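September, bench by the north window, 7:40 a.m.

Iron day! Went straight to the jars before taking my coat off. The steel wool in the first jar is nearly gone, just a gray fluff at the bottom, and the vinegar over it has turned the color of weak tea. Jar two (same vinegar, same wool, but I didn't degrease the wool) is lagging well behind and still has a proper wad in it. So washing the wool in dish soap first does matter. I had always half thought that was superstition.

Lids stay loose. Writing it again for whoever opens this book next: LIDS STAY LOOSE. The gas has to go somewhere.

**What I'm after**

A warm, settled brown on white oak for the Wusell tops, without pigment and without a dye that goes orange under oil. Ilaria's first samples with iron alone went blue-black, really beautiful on their own terms, but the Wusell people want brown, the brown of an old library table, and they want to see the grain through it. The idea is to pull the iron way down, put tannin on the board first, and see where the color lands between gray and brown. I have a good feeling about the range in there. Even the rinse water from the brushes was going through five colors on its way down the sink.

**Boards**

All from the same Gratwood plank, which I've been saving, flat sawn with a nice cathedral down the middle and straighter stuff at the edges. Weighed the leftover after crosscutting, 1,112 g, and wrote the weight on the end in pencil so I can check later whether it's still moving. It's been stickered in here since early summer and I think it's done, but the scale is free.

Cut the samples long enough to carry a taped-off section of raw wood at one end. Last time I didn't leave any raw wood and spent a whole afternoon arguing with myself over how much the oil had shifted things.

Sanded by hand to 180, wiped with a damp rag, let the grain stand up, knocked it back with a worn piece of the same grit. Did not go finer. One offcut went to 320 just to see, and it took the stain noticeably paler, like the surface had been closed with a door. Good to know for edges, where end grain always goes too dark. Sand the ends finer, maybe that's the whole trick.

**Tea**

Black tea, the cheapest there is, 6 bags to a mug of boiling water, left until cold. Brushed on two coats with a wait in between. On oak I wondered if the tea was even needed, oak has so much tannin of its own, but the sapwood edge on the Gratwood plank is exactly where the plain iron samples went streaky. With tea under it the sapwood comes along with everything else! Not perfectly, you can find the line if you know where it is, but from standing height it's gone.

Tried one board with the Damasceno tannin powder in place of the tea. Mixed it to the label. It's stronger and more even than tea, no argument there, but it leans the final color cooler, and cool is the direction I'm trying to get away from. It also foams when you stir it, so mix it early and let it sit. I'd use it happily for a black. Keeping the rest of the tub.

**Iron**

Strained jar one through a coffee filter, twice. Then cut it with distilled water:

- straight: black inside a minute. Dramatic. Wrong.
- 1 to 4: charcoal with a purple cast while damp, dries to a slate
- 1 to 10: gray brown, more gray
- 1 to 20: brown with a gray shadow in the pores. Closest so far.
- 1 to 40: looks like nothing for a long while, then comes up to a light driftwood

The 1 to 20 is lovely. The pores pick up just enough dark to draw the grain, and the flats between stay warm. I held it against the cherry drawer front on the shelf and they could live in the same room.

Note on timing. I was judging much too early the first time through. The color keeps walking for hours. At ten minutes 1 to 20 looked like a failure and I nearly went over it with a second coat, which would have ruined the best board of the bunch. Left all of them the full 24 hours before writing any of the above. The 1 to 40 moved the most in that time.

Also: tap water. I mixed one cup of 1 to 20 with tap water to see if distilled is worth carrying in. It threw a faint rusty haze overnight and the board came out a touch blotchy. One board proves nothing, but the jug is cheap, so distilled it is.

**Neutralizing**

Baking soda in water, wiped on and then wiped off with a clean damp rag. I did half of each board. On the darker ones there's no difference I can see. On 1 to 20 the washed half went a hair redder, which I like a lot. It raised the grain again, so another light pass with the worn paper, and that's where you have to be gentle, since the color is barely skin deep. Went through on one corner. Touched it up with the same mix and it blended right back in, you'd never find it. That alone puts this method above the dye for me. With dye a rub-through is a rub-through forever.

**Oil**

Prurus hardwax, the satin, one thin coat with a white pad, excess off after fifteen minutes, buffed. The second coat goes on tomorrow.

Wow. I know the first coat of oil always does this but I still wasn't ready for it. The 1 to 20 went from a kind of dusty cocoa to a deep brown with real movement in it, and the cathedral lit up when I tipped it to the window. The 1 to 10 surprised me most, though. Raw, I'd written it off as too gray. Under the Prurus the warmth of the oil cancels a good part of the gray and it lands a step darker than the 1 to 20, same family. So there are two usable browns here from one jar, and a top and its base could be done in two depths without buying anything.

Things to watch with the oil:

- it picks up iron dust. My white pad was gray after the straight board and I didn't change it. Change the pad between boards!
- matte would hide the pores better. Satin shows them. I want them shown. Ask Wusell what they want shown.
- the taped raw end took the oil to that yellow straw color oak gets, and next to it the stained part looks cooler than it really is. Cover the raw end when judging.

**Glasses and rings**

Put a wet glass on the 1 to 20 at lunch with only one coat of oil on it, which is unfair, and left it until three. There's a faint ring if you get down low. Will repeat on two coats. The bigger worry is the opposite of a water ring: iron left in the wood meeting somebody's spilled tea or red wine and going black on the spot. Dripped cold tea on an unoiled corner of the washed half and on an unoiled corner of the unwashed half. Unwashed went dark right away. Washed went a little dark too, slower. So washing helps and doesn't cure it, and everything depends on the oil film. Needs a proper go with wine, vinegar, coffee, and a wet steel can left standing overnight.

**Light**

Cut a strip off the 1 to 20 and the 1 to 10, covered half of each with foil and taped both inside the south window. First look in 300 hours of window, keeping a tally on the wall calendar. Plain oak yellows, and I want to know if this yellows with it or goes its own way. My guess is it drifts warmer and nobody minds.

**Big board**

The samples are narrow enough to cover in one brush stroke, and a table top is a completely different animal. Lap marks are the fear. Plan is a foam brush for the tea and a garden mister for the iron, wet the whole top fast, then level it off with a wide dry brush, always along the grain, and keep a wet edge all the way. Do the underside first as practice! Same wood, same size, and it ought to be treated on both faces anyway so it doesn't cup.

Mix enough iron in one go for the whole top plus a cup for repairs. Label the bottle with the ratio. Jar two is now clearing nicely, by the way, so even the greasy wool gets there in the end, and I'd like one sample from it at 1 to 20 to see if slow iron makes a different brown.

Want to try after that: walnut hull in place of tea, ash boards (hardly any tannin, should be a real test of the tea coat), and one board where the iron goes on before the tea, just out of curiosity.

Brown I'm carrying around in my head for the tops is mid, warm, pores a shade darker than the rest.

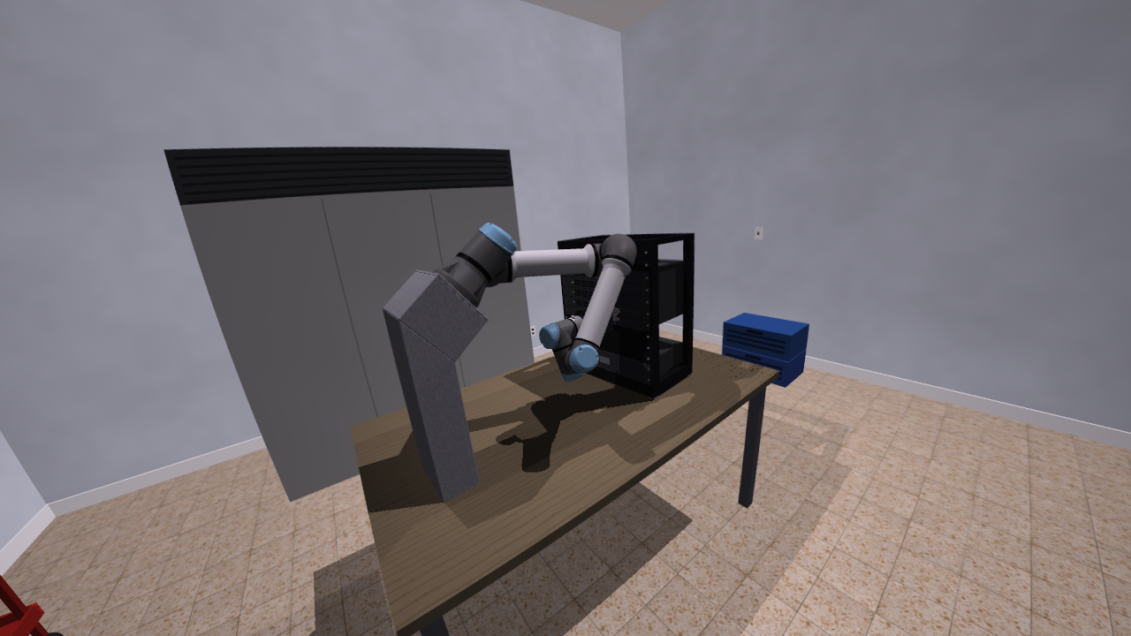 Ilaria Ferri wrote in the margin that the tap water board deserves a second try before we blame the water, and that she once got the same haze from a brush with a steel ferrule left standing in the cup. She'd also go 1 to 15 on the big board, with the underside left a full day before anyone touches the top, and she wants the walnut hull tried on the sapwood edge first.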